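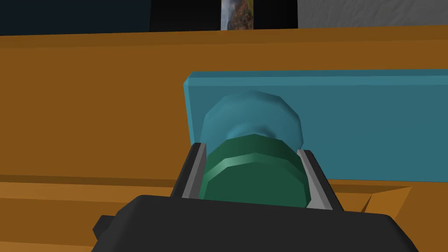

The simulation group at Brevelbridge set out to determine whether a policy trained entirely on rendered household scenes could handle small objects in a home it had not been given in training. The project was carried out over two terms under the supervision of Kamrul Munshi and used the Clellell simulator, which the department had adopted in February. Early work concentrated on the grasp itself. With a bottle-like object, the two fingers were required to close on the green section, below the wider, translucent blue portion, and to keep that hold while the arm moved. The teal board behind the object is close to the blue portion in color, and the group expected this to cause difficulty in locating the edge of the object from the wrist view.

1. Data Collection

A total of 426 demonstrations were recorded by five students using the teleoperation station in the Punthorpe laboratory. Each student completed a short training period before any of his or her recordings were accepted. Demonstrations were rejected if the object was dropped, if the arm struck furniture, or if the operator exceeded the time limit. After review, 282 demonstrations remained in the training set. The rejected recordings were kept in a separate directory and were later used to test the failure detector described in Section 3.
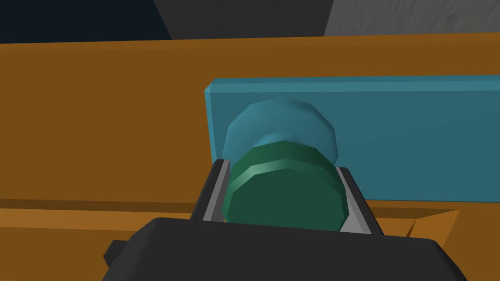 Camera placement was fixed for the whole of the data collection. An earlier trial with a movable head camera had produced recordings that could not be compared from one operator to the next, and these were discarded. Lighting was varied between three settings. Object meshes were kept at a low polygon count so that the simulator could run at full speed on the laboratory machines.

2. Training

The policy was trained for 2000 epochs on a single workstation. Two changes were made during the first term. The gripper command was converted from a continuous value to an open or closed state, and the wrist and head views were given separate encoders. The second change increased training time considerably, but the group voted to retain it.

3. Evaluation

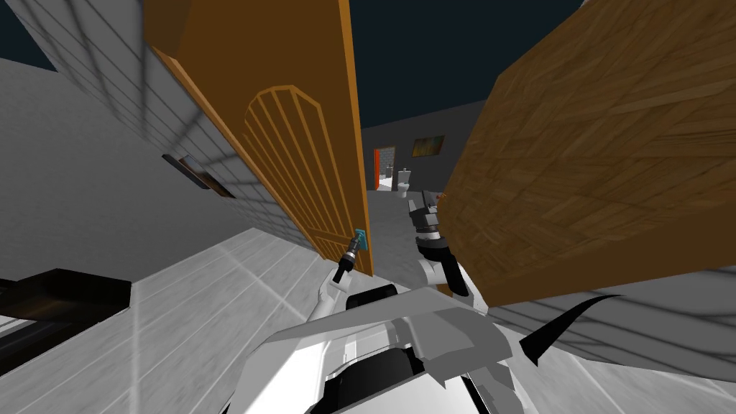
Evaluation was conducted in a furnished apartment scene from the Jayawardena set, none of which had been used in training. The policy completed 157 trials without intervention. Failures were logged by type: missed grasp, lost grasp, collision, and timeout. Collisions occurred most often in narrow passages, where the planner allowed too little clearance at the elbow. The failure detector identified lost grasps reliably but was slow to report a timeout.

4. Remaining Work

The clearance setting is to be corrected before the next round of trials. The group also requests additional storage for wrist camera recordings, as the present allocation was exceeded twice. Source code and the operator guide have been placed in the department archive.

Submitted 18 June 2020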